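Sat 14 December

Came in on a weekend to finish the gripper comparison, on the theory that the building would be quiet and I would be fast. The building was quiet.

Background for future me, who will have forgotten all of it: we have two sets of fingers to choose between and a report due before the holidays. The Tastent set is the soft one, molded, slightly gummy, the sort of thing you want to squeeze when you're on the phone. The Cellelance set is stiffer and has a thin tip that's supposed to get under flat things. Both arrived in October. Both have sat in their boxes while we argued about the mounting plate, which I have now redrawn so many times that the drawing number has a letter at the end I had to look up.

Charito Mangubat wrote the test plan. Charito is a thorough person. The plan calls for 30 picks per object per finger set, out of the metal bin, with the object put back down somewhere different every time. "Somewhere different" is doing a lot of work in that sentence. By nine-thirty I had noticed that my idea of a random spot is the same four spots, in order, like a man feeding ducks. I went and got a list off the computer and followed that instead.

Started with Tastent because it was already bolted on. I'd like to say there was a principle behind it.

The shovel went fine as long as the fingers took it by the handle. The handle is ridged and the soft material likes ridges. By the scoop it's another story. The planner loves the scoop, it's the broadest thing in the bin and the camera gives it a beautiful score, so the arm goes for the scoop with total confidence and comes up with the shovel hanging at a slant and slowly turning. Charito's plan says a pick counts if the object is held for the full wait at the top. It doesn't say anything about dignity. I counted them.

The dinosaur is the easiest thing we have and I resent how much I look forward to its turn. It's small, it stands up by itself, and it has enough bumps that either finger set can grab it more or less anywhere. I did lose one early on when it went up by the tail and came back down a second later. I wrote "tail" in the notes column and felt like a zoologist.
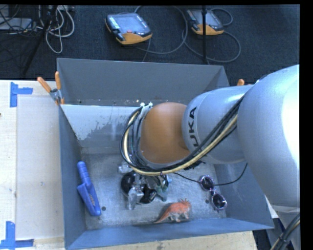
Sunglasses, then. I put off the sunglasses until after lunch, which tells you what I thought of my chances. The depth camera has never gotten along with dark lenses. Where there should be a lens there's a hole in the point cloud, and the planner, being an optimist, assumes a hole is a place you can put a finger. I turned the exposure up and got glare off the bin. I turned it down and lost the bottom of the bin altogether. I ended up where I'd started, one notch over, and saved that as a new settings file so it would look like progress.

With the soft fingers the glasses mostly came up by the rim, or didn't come up. There's a nasty in-between result where they get pinched, rise an inch and get spat out sideways. I've logged those as failures but I gave them their own code, since I think the thin tip will fare better on exactly those and I want to be able to prove it to people.

Swapped to Cellelance around two. The swap is supposed to be quick. The new plate has its screws on the side where the cables go, so you hold the whole dress pack out of the way with your forearm while you turn the wrench with the other hand, and the hex key falls in the bin, every time, with a noise you can hear in the parking lot. I know who drew that plate. See above.

Then an hour on the controller. The Mkhize box that runs the fingers has its own idea of what zero is, and every time you change fingers you have to tell it again, and it only listens if you tell it in the right order. The manual has the order. The manual has two orders, on different pages. The second one works. Error 494 means you used the first. I've now written 494 on a piece of tape and stuck it on the lid with an arrow pointing at nothing in particular, but I'll know what it means.

The thin tips were good on the glasses. Annoyingly good. They slid under the rim in the way the brochure promised and I had to go back and take a few sentences out of my draft. On the shovel they were worse than the soft set, a lot of slow slipping down the handle, and when they did take it by the scoop the whole thing rang. On the dinosaur there was no difference I'd defend in a meeting.

So the answer is that each set is good at the thing it was sold for, and we've spent since October finding out. Purchasing wants one winner. I'd like a tool changer, and I've priced one, and the price was 3698 before the plate for it, which I would presumably have to draw. I'm going to put it in the report anyway, on the last page, in the regular font, and see who gets that far.

Jusance, the grasp scoring package, gave me 1092 as a combined figure for the day. No units. I went through the help pages looking for what it's out of and came away knowing only that higher is better. I've put it in the summary table because somebody upstairs will ask for a number and I'd like them to have one.

Cable thing to fix Monday, before I forget: with the wrist rolled all the way over, the bundle takes up most of the room I wanted for the fingers, and at the low picks there's a thin lead hanging down into the bin that I keep expecting the gripper to pick up as a bonus object. Ask whether the clips can move up the arm. Ask also whether anyone has seen the short wrench.

Left at six. Forgot to back up the log, went back up, backed up the log, found my lunch container on the desk and was glad of it. My forearm still smells like cable jacket. Charito texted to ask how the randomizing went and I said very random.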